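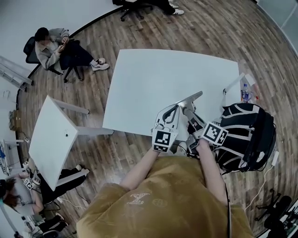
Tullthorpe Manipulation Group, Department of Mechanical Engineering

Speaker notes: Filtering hand-held gripper demonstrations before training

Slide 1. Title
Say the title, say the group, move on. The photo stays up while people sit down. If anyone asks, the patterned blocks on the gripper are the fiducial markers, and they come back on slide 4.

Slide 2. The question
We record people doing tabletop tasks with a hand-held gripper and train a robot policy on the recordings. Everybody in this session does some version of that. Our question is narrow. Given a fixed set of demonstrations, which ones should be thrown out before training, and can the marker track alone tell us?

Slide 3. Why we started
Our first policy was trained on everything we had. It reached for objects well enough but hesitated before closing the gripper. When we replayed the training episodes, many of them had the same hesitation in them. Pause here and play the clip twice. The second time, point at the fingers.

Slide 4. Setup
Hand-held gripper, marker blocks on it, white table with a bare top. The operator stands at the table and works with arms out in front. Camera pose comes from the head view. Gripper pose comes from the markers.
Other people are often in the room during recording. We did not clear the room for this study.
Don't go into calibration. There is a backup slide for it.

Slide 5. The data
2098 episodes, 3 tasks: pick and place, stacking, and opening a lidded box. We call the set Corthorpe. Each operator had a practice period before recording began, and practice episodes are not in the count.
Mention that the tasks are not balanced. Stacking has the fewest.

Slide 6. The filter
The filter is called Plakura. It gives each episode one score built from two things: how long the markers go untracked, and how much the gripper speed drops just before contact. High score is bad. Sort by score, cut from the top.
No learned parts. It runs on a laptop after the recording session. Someone will ask why we don't use a learned quality model. We tried one, it needed labels, and the labels took longer than recording new episodes.

Slide 7. Main result
Leave this one up for a while.
The policy trained on the best 1000 episodes did better than the policy trained on the full set, on all three tasks. Same network, same number of training steps. The gain is largest for the lidded box and small for pick and place.
Read the axis labels out loud. The left plot is success, the right plot is time to grasp, and people mix them up.

Slide 8. Random subset control
A random subset of the same size did worse than the full set. So the improvement comes from which episodes we kept.

Slide 9. Where it fails
We checked 29 of the rejected episodes by hand. Several were good demonstrations where a forearm had blocked a marker for a while. The filter can't tell a blocked marker from a badly held gripper. For stacking this hurts, as the arm comes over the top.
Also, a slow and careful operator scores the same as an unsure one. We have no fix for that yet.

Slide 10. Next
Second head view from the Hegazy rig, to fill gaps in the marker track. Per-operator speed baseline. More stacking episodes.

Slide 11. Questions
Go back to slide 7 and leave it up.
Backup slides: A is calibration, B is the score formula, C is results per operator.
If short on time, skip slide 3 and the second half of 9. Do not skip 8.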